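## 3. Do shoppers use the net weight?

Most arguments for stricter pack labeling rest on a claim that is rarely tested: that shoppers read the net weight, compare it with the price, and change what they buy. We doubt the second step and have strong doubts about the third. This section reports the household part of the Lutport study, in which we asked people to talk us through goods they already had at home, and it sets those answers against the shelf survey in Plornitz.

The usual evidence comes from recall tests. A respondent is shown a pack, the pack is taken away, and the respondent is asked what it said. Scores on these tests are high enough to be quoted often, but a person who has been told to look at a pack looks at it. The test measures reading under instruction. It says very little about what happens in a shop with a child pulling at the cart.

We recruited 400 households in Lutport through a mailed letter. Each was visited once in February. The interviewer asked the person who did most of the food shopping to name three packaged items bought in the past week and to guess the weight of each before checking. We accepted any unit. We did not correct wrong answers during the visit, and we did not say that weight was the main interest until the end. A few respondents guessed as much from the second item on, and their later answers are probably better than they should be. We left them in, which favors the view we are arguing against.
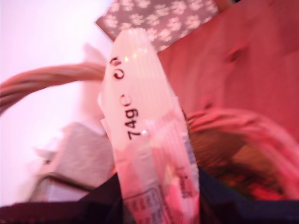 Guesses were poor for small packs and fair for large ones. Respondents did well with goods sold in round amounts, such as flour or sugar at 1000 g, where the number is part of how people name the product. They did badly with goods under 100 g. In that range the printed amount is seldom round, and several people were surprised that it was given in grams at all. When asked how they chose between two small packs, most talked about price per pack, habit, or what the household would eat. Unit price came up mainly among respondents who had already mentioned a tight budget.

One could reply that poor recall does not rule out use at the shelf. A shopper may compare two weights, choose, and forget both. We take this seriously, and the Plornitz survey was meant to address it. There, shelf tags in 2 stores were changed so that unit price was printed larger than pack price. Sales shifted a little toward the cheaper unit price in the first weeks and then drifted back. The stores also moved several products in the same period, so even the early shift can't be credited to the tags with much confidence. The Mishra report on the same stores treats it as a clear success. We can't find support for that reading in the figures the report itself prints.

There is also the matter of where the pack is when it is read. Label rules assume a pack facing the buyer, upright and well lit. At home, goods are kept in drawers, jars, and boxes, often on their sides, and the outer carton with the clearest print has frequently been thrown out.

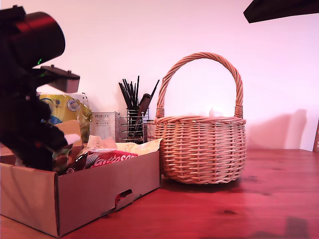
*Figure 3. Open cardboard box on a tabletop.*

Interviewers noted storage for each item, and the notes are uneven. Some recorded only the room. Those that go further suggest that single packs taken out of a multipack were the hardest for respondents to judge, although we did not sample for this and would not want the point repeated as a finding. Glare on plastic wrap was mentioned often. So was small type, which respondents over sixty raised without being asked.

The Provirov proposal would raise the minimum type height on all packs, whatever their size. Larger type would help people who are trying to read it, and we have no quarrel with that. Its authors go further and predict savings for the average household, using a model in which every shopper who can read the weight acts on it. Nothing in our visits supports that assumption. A fair test would need purchase records from before and after a change in type size, in stores where the shelves were otherwise left alone, and we know of no such records.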